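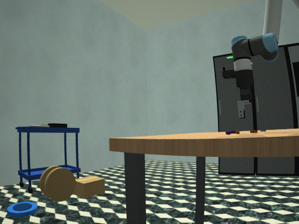
2018년 1월 13일
작성: 목공실 마감 담당
공유 31

오일 마감 시편 정리. 지난번 기록에서 빠진 것부터 적는다.

Zostia 오일은 두 번째 통을 땄다. 첫 통과 냄새는 같은데 색이 조금 진하다. 첫 통은 뚜껑을 헐겁게 닫아 둔 채 겨울 초입을 넘겼으니 둘을 바로 비교하기는 어렵다. 첫 통 남은 것은 유리병에 옮기고 라벨에 '구'라고 썼다. 새 통은 '신'. 시편 뒷면에도 같은 글자를 연필로 적는다. 유성펜은 쓰지 말 것. 지난번에 오일이 번지면서 글씨가 옆면까지 올라왔다.

시편은 전부 Ouellet에서 받은 같은 판에서 잘랐다. 판 한쪽 끝에 옹이가 있어서 그쪽은 버렸고, 변재가 섞인 부분은 따로 묶어 선반 아래 칸에 두었다. 변재 쪽은 오일을 훨씬 많이 먹는다. 같은 양을 올려도 금방 무광으로 돌아가고, 심재와 맞닿는 선에서 경계가 생긴다. 실제 상판을 짤 때 이 경계가 가운데로 오면 보기 싫을 것 같다. 집성 순서를 정할 때 미리 봐야 한다.

사포질은 결 방향으로만 했다. 마지막은 1000번까지 올린 것과 그 전 단계에서 멈춘 것을 나누었다. 1000번까지 올린 쪽은 만졌을 때 확실히 매끈하지만 오일이 잘 안 들어간다. 닦아낼 때 천에 묻어 나오는 양이 눈에 띄게 많았다. 색도 덜 올라온다. 손이 자주 닿는 상판이라면 굳이 거기까지 갈 필요가 없어 보인다. 모서리만 한 번 더 가는 정도로 충분하다.

Skastex 패드는 처음 써 봤다. 사포 대신 도막 사이에 가볍게 문지르는 용도다. 새것일 때는 좀 거칠어서 자투리에 몇 번 문질러 힘을 죽인 다음 썼다. 가루가 패드 안에 박히는데 털어도 다 나오지 않는다. 진공으로 빨아내니 나았다. 밝은 나무와 어두운 나무에 같은 패드를 쓰면 안 된다. 월넛 가루가 남은 패드로 밝은 시편을 문질렀다가 결 사이에 회색 얼룩이 꼈고, 다시 갈아내느라 오후를 거의 다 썼다. 패드 보관 봉투를 나무별로 나누었다.
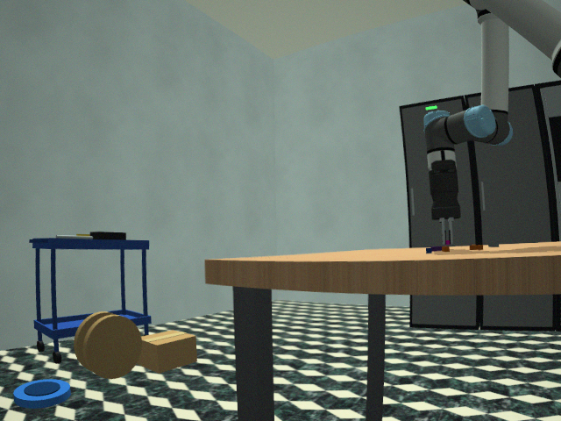

이미지 제공: Ouellet

건조 조건. 난방을 켠 방과 끈 방에 나누어 세워 두었다. 난방을 켠 쪽은 9시간 지나서 손에 묻어나지 않았다. 끈 쪽은 다음 날 아침에도 끈적임이 남았고, 먼지가 앉은 채로 굳은 자리가 몇 군데 있다. 먼지는 패드로 밀면 없어지지만 그 자리만 광이 달라진다. 겨울에는 난방을 켜고, 환기는 바르는 동안과 바른 직후에만 길게 하고 그 뒤로는 짧게 끊어서 하는 편이 낫겠다.

시편을 눕혀 말리는 것과 세워 말리는 것도 해 봤다. 눕혀 둔 쪽은 윗면이 고르게 나왔는데 받침에 닿은 뒷면에 자국이 남았다. 삼각 받침을 쓰면 점 자국으로 끝나지만 큰 판은 받침 사이에서 처질까 걱정된다. 세워 둔 쪽은 아래 모서리에 오일이 모여 굳었다. 긁어내니 나무까지 조금 파였다. 세울 거면 중간에 한 번 돌려 세우고 아래 모서리를 닦아야 한다. 귀찮아도 이건 지켜야 한다.

천은 면 티셔츠 자른 것을 계속 쓴다. 보풀 없는 종이 타월도 써 봤지만 결이 거친 부분에서 찢겨 조각이 남는다. 쓴 천은 물에 담갔다가 펴서 밖에 널었다. 뭉쳐서 쓰레기통에 넣지 말 것. 이 항목은 문 안쪽에도 붙여 두었는데 종이가 떨어져 있어서 다시 붙였다. 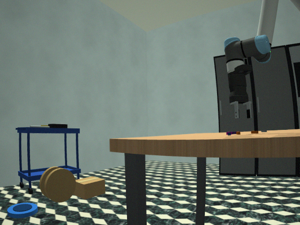
왁스는 Getel 것으로 정했다. 고형이라 양 조절이 쉽고 상온에서도 잘 펴진다. 다만 오일이 완전히 굳기 전에 올리면 뿌옇게 뜬다. 일부러 하루 일찍 올려 본 시편이 그랬다. 드라이어로 데우면 잠깐 맑아졌다가 식으면서 다시 흐려진다. 결국 왁스를 다 벗기고 처음부터 했다. 왁스 위에는 오일이 다시 먹지 않으니까 순서를 바꾸는 것은 생각할 필요도 없다.

물자국 시험도 했다. 젖은 컵을 올려 두고 점심을 먹고 왔다. 오일만 올린 시편에는 흐린 고리가 남았고 저녁 무렵 거의 사라졌다. 왁스까지 올린 쪽은 고리가 없는 대신 닦은 방향대로 광이 죽었다. 마른 천으로 문지르니 돌아왔다. 커피는 둘 다 남는다. 오래 두면 어떤 마감이든 남을 것 같아서 더 해 보지 않았다. 뜨거운 컵은 다음에 한다. 식초와 간장도 해 달라는 말이 있었는데 식탁이 아니라 작업대 상판이니 일단 미룬다.

변색은 시간이 필요하다. 시편 절반을 검은 종이로 가려 창가에 세웠다. 창가 밝기는 흐린 날과 맑은 날 차이가 커서 조도계로 매일 같은 시각에 재기로 했다. 지금까지 잰 값은 최대 813럭스. 유리를 한 번 거친 빛이고 계절도 겨울이라 여름보다는 느리게 변할 것이다. 2월에 종이를 떼어 경계가 보이는지 확인한다. 그 전에는 들춰 보지 말 것. 종이를 같은 자리에 다시 맞추기가 어렵다.

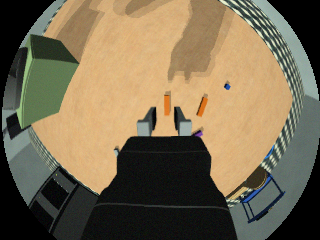 색을 어디에 맞출지는 아직 합의가 안 됐다. 진하게 가자는 쪽은 때가 덜 보인다는 점을 들고, 밝게 가자는 쪽은 작은 부품을 올려놓고 찾기 쉽다는 점을 든다. 나는 밝은 쪽이다. 사진 속 상판처럼 밝은 황갈색에 복숭앗빛이 따뜻하게 도는 정도면 좋겠고, 결도 그만큼 가늘고 흐리게 보이면 충분하다. 구 오일 한 번만 올린 시편이 제일 비슷했다. 신 오일은 한 번만 올려도 노란 기가 더 돈다. 통 차이인지 보관 차이인지 알아야 해서 Zostia 쪽에 문의를 넣었다. 답이 오면 이 아래에 붙인다.

흰 안료를 조금 섞어 노란 기를 누르는 방법도 있다. 자투리에 해 봤는데 색은 눌리지만 기공에 안료가 끼어 결이 분필 가루를 문지른 것처럼 보인다. 닦아내는 힘을 세게 하면 줄기는 해도 판 전체를 같은 힘으로 닦을 자신이 없다. 보류.

도포량은 저울로 재다가 그만두었다. 천이 머금는 양이 매번 달라서 나무에 들어간 양을 알 수가 없다. 그냥 표면이 젖어 보일 때까지 바르고, 기다렸다가, 남은 것을 전부 닦는 방식으로 통일한다. 기다리는 시간은 타이머로 맞춘다. 작업하는 사람이 바뀌어도 이것만 같으면 결과가 많이 흔들리지는 않았다.

마구리면은 따로 적는다. 오일을 계속 빨아들여서 옆면보다 훨씬 어두워진다. 마구리만 한 단계 더 고운 사포로 올린 다음 바르니 차이가 줄었다. 1000번의 쓸모는 여기에 있었다. 먼저 얇게 한 번 먹여서 말린 뒤 다시 갈고 바르는 방법도 괜찮았는데 하루가 더 든다.

남은 일
- 변재 섞인 시편 마감. 판재 묶음은 선반 아래 칸.
- 뜨거운 컵 시험
- Skastex 패드 추가 주문. 고운 쪽만.
- Getel 왁스 뚜껑 안쪽 굳은 것 긁어내기
- 조도 기록표 새 장으로 옮기기. 지금 장은 오일이 묻어 글씨가 안 보인다.
- Ouellet에 다음 판 요청할 때 변재 비율 미리 물어볼 것

덧붙임. 저녁에 난방 켠 방 시편을 다시 만져 봤는데 세워 둔 것 하나가 아래쪽만 아직 무르다. 모서리를 덜 닦은 것 같다. 내일 아침에 다시 보고, 그때도 무르면 긁어내고 한 번 더 바른다.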